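Tablecloth keeps riding up and sliding about on a big speckled table, any ideas?

Posted in Home and Table by Shuzhen Zeng 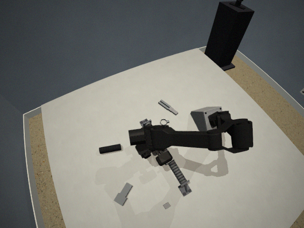 Hello all, I hope this is the right part of the board. We bought a very large second-hand table when we moved to Arnmont, and I love it, but it has a hard, smooth top and a raised edge, and every cloth I put on it behaves as if it were on ice. My mother-in-law gave us a lovely plain off-white cotton one which is a touch smaller than the table, so it sits on the top without hanging over the sides. By the time we've got through the soup it has crept towards whoever is sitting at the window end, and there's a ruck down the middle deep enough to tip a glass. My husband says to leave the table bare. I don't want to leave it bare! I find the clatter of plates on a hard top very tiring, and my hearing isn't what it was, so a cloth makes a real difference to whether I can follow the talk.

I've tried those little spring clips you get for picnics, but with nothing hanging down there is nothing for them to clip, and they wouldn't go over the raised edge in any case. I also tried damp tea towels underneath, which somebody at work swore by, and all I got was damp patches coming through and a rather musty smell on the Sunday.

What I'd like to know is:

Is there something I can put underneath that will hold the cloth still but won't mark the table or stick to it?

Should I give up on this cloth and get a bigger one made, and if so how much bigger?

And while I'm here, how do people iron a cloth this size without a crease down the middle? I fold it to get it on the board, and by the time I've done one half the other half looks slept in.

We have family coming for a long lunch one Saturday in September, so there's a bit of time, but I would like to have it sorted and stop fretting. Thank you in advance, and sorry for going on.

Peseck

Hello Shuzhen, and please don't apologise, I could talk about table linen all day and my family will tell you that I do.

What you need is an old-fashioned table felt. Some people call it a silence cloth, which sounds as though it would suit you down to the ground with the clatter. It's a thick, soft layer that goes under the tablecloth, usually a brushed cotton on one side, and it grips the top cloth far better than any rubbery mat will. You cut it so that it stops just short of the edge all the way round. Mine stops two fingers in from the edge and you'd never know it was there. Good haberdashers sell it off the roll, and if the table is wider than the roll you can butt two pieces together and join them with a loose zigzag stitch. Don't overlap them or you'll have a ridge.

Please be a bit careful with the foamy non-slip stuff that comes on rolls for lining drawers. It does hold a cloth beautifully, I won't pretend otherwise, but I had some under a runner in my old house and when I came to lift it after a warm summer it had left a waffle pattern on the varnish which I never did get out. You don't say what your top is made of. If it's something hard like stone or a composite you may get away with it, but I'd still try a small square somewhere out of sight and leave it for a couple of weeks first. If it's been varnished or waxed, keep well away.

If you can't find felt, a plain cotton flannelette sheet does very nearly as well. Buy a cheap double one, wash it hot so that it shrinks now and not later, dry it, and lay it with the fluffy side up. I used one for years before I treated myself. An old blanket is fine too provided it's even all over, but check for thin places because glasses will find them.

As to the size of the cloth, measure the top both ways and add whatever drop you want, twice, since you need it at both ends. For everyday I like a drop of about a hand's length. For a proper lunch I go a little longer, down towards the lap but not sitting on it. You'll want extra for the hems, and a bit more for shrinkage if it's cotton or linen that hasn't been washed. It's the drop that does a lot of the work, as the weight hanging down on both sides pulls the middle flat. A cloth that stops short of the edge has nothing to steady it, so I'm not surprised yours goes wandering.

That said, I wouldn't get rid of the one from your mother-in-law! You could have a border put on it. A deep band in a slightly darker shade, mitred at the corners, looks as though it was always meant to be that way, and it will give you the hang you're missing. My neighbour did hers in a soft grey-green and I was quite envious. Wash both fabrics before you sew them together or they'll shrink at different rates and you'll have a frill.

For the ironing, do it on the table. I mean it. Felt down, an old sheet on top of that, then the cloth while it's still properly damp, and work from the middle outwards. Check first that your table doesn't mind the heat, and keep the iron moving. If you're worried, add a thick folded blanket underneath the bit you are doing. There's no folding at all this way and you simply leave it where it is for lunch. I do mine the night before with the wireless on and it takes me 30 minutes, including a cup of tea in the middle.

Do come back and tell us how you get on. And what are you giving them to eat?

Mac Suibhne

Double sided tape. The sort for carpets. Done.

(Edit: fair point in the replies, carpet tape leaves gum on everything. Use the fabric kind, and take it up the same evening. I've only done it on a village hall trestle.)

Clulau

Peseck has covered most of it and I'd agree with nearly all of that, apart from ironing on the table, which I tried once and scorched a ring into the polish. I wept. If there's any doubt about the surface, use the bed instead, with a couple of thick towels under the cloth. It's a bit soft but you can get most of the way across in one go.

My other trick, if you must use the board, is to iron the cloth lengthways folded in half, wrong side out first, then turn it over and do the other side, and last of all open it up and run the iron lightly along the middle fold with some steam. Then roll it. Don't fold it again! I keep a long cardboard tube from the fabric shop (they throw them away, just ask) and roll the cloth round it with a bit of tissue, then stand it behind the wardrobe. It comes out as smooth as it went in. My tube must have been round four or five houses by now.

If yours is a heavy cotton, a very light starch helps with the creeping as well as the creases. A stiffer cloth doesn't ruck up so readily. I use the spray sort and do it from the back. Too much and it feels like eating off an envelope, so go gently and see.

Something else you could try for the lunch itself is little weights. You can get flat curtain weights that sew into the corners of the hem, and once you've got your border on they'd be ideal. I've put them in one I use in the garden. Take them out before it goes in the machine, or put them in tiny pockets with a popper, because mine went through the wash once and made the most dreadful racket.

With the cloth as it is now, without the border, I'd put down the flannelette as Peseck says and then lay a heavy runner down the middle with your serving dishes on it. The weight in the centre stops most of the movement, and people do tend to pull less at a cloth when there's a big dish of potatoes sitting on it. Get everyone's elbows settled before you pour the wine.

I hope the lunch is a happy one. A big table is a lovely thing to have, and after a few meals you'll stop noticing whether the cloth is straight.

Contact us | Copyright remains with individual posters | Back to top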